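In Defense of the Thin Pink Bag

I have a drawer full of bags. You probably do too. Mine is the one under the toaster, and it only opens if you push down on the contents with one hand while pulling with the other. Canvas totes, a quilted thing from a conference, two string bags I bought at Wanwood when I was going through a phase. And stuffed in around all of them, the thin plastic kind that crackle when you breathe near them.

I'm supposed to be against those, and mostly I am. But I want to say something nice about them as a way to put small things away, as long as they're already in your house. If you have one, use it until it falls apart!

My friend Zinash Workneh is the basket person in this argument. She keeps everything in open plastic baskets, the kind with the little holes all over, and she will tell you (at length, over coffee) that a thing you can see is a thing you'll use. She has a point. Small, round, rolly stuff looks great in a basket. You drop it in, it finds a corner, and there it stays.

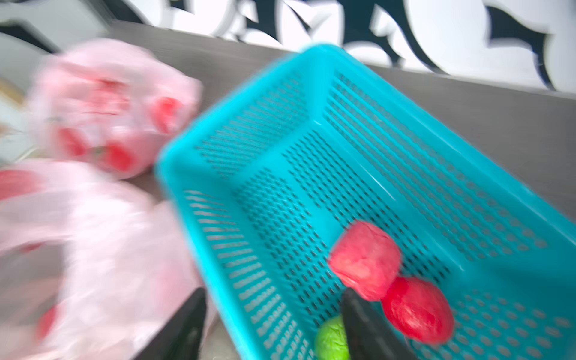 Where the basket lets you down

Try moving one, though. Try carrying a basket of small round things up a flight of stairs with a phone in your other hand. I did this in January and I was finding things behind the radiator for 9 days. A basket has no lid and no neck. It's lovely on a shelf and hopeless in a car.

A bag you can close. You grab a pinch of the plastic just above whatever's inside, give it a twist, and the whole thing snugs down. It takes me four seconds, and no zipper has ever been that quick. You can still see the color of what you've got in there, too, which takes care of Zinash's main complaint. A red thing in a see-through bag is still very obviously a red thing. 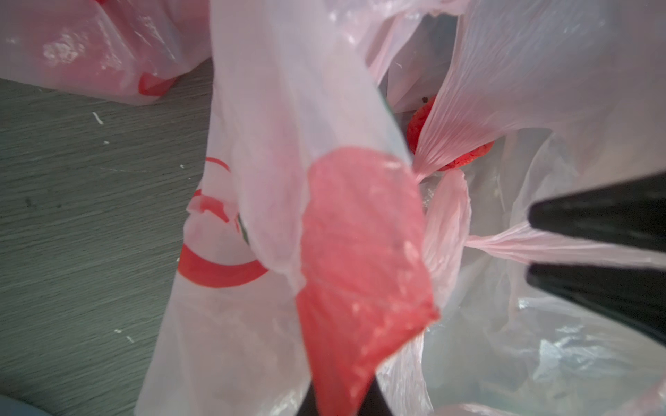 My neighbor Thịnh Lâm takes the other side from Zinash and goes further than I would. He double bags. Small bag for the small things, then the small bag goes in a bigger one, and the bigger one hangs on a hook. I used to tease him about it — it seemed like an awful lot of crinkling for a few odds and ends. Then I tried it for a weekend trip and, well, I've stopped teasing. The inner bag keeps the little stuff together and the outer one gives you handles. If the inner one splits, so what.

The trick is leaving the inside one open until the very end. You always find one more thing.

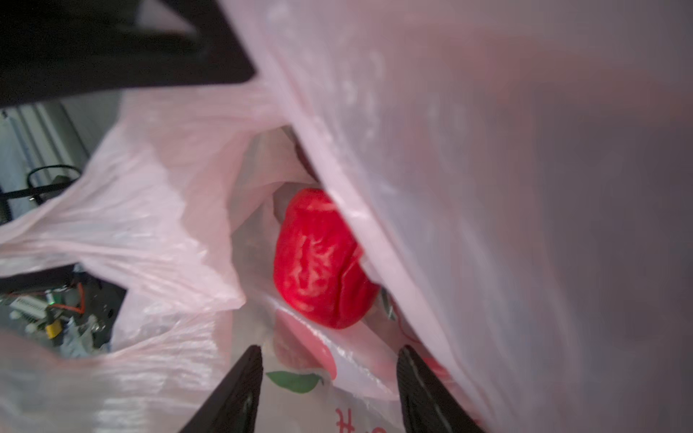

Now, I know what's coming, because I wrote a little about this once before and got an earful. Yes, they tear. Yes, they blow into trees. I'm not telling anybody to go out and get more. I paid 90 dollars for a set of Montoya organizer pouches with tiny labels, and they're sitting in the closet, flat, still folded the way they came. Meanwhile the same two pink bags have been going back and forth between my kitchen and my sister's since before she moved.

So keep the basket for the shelf, I say, and let the bag do the traveling. Zinash read a draft of this and wants it known that she disagrees with the stairs part. She says I should just put the phone down.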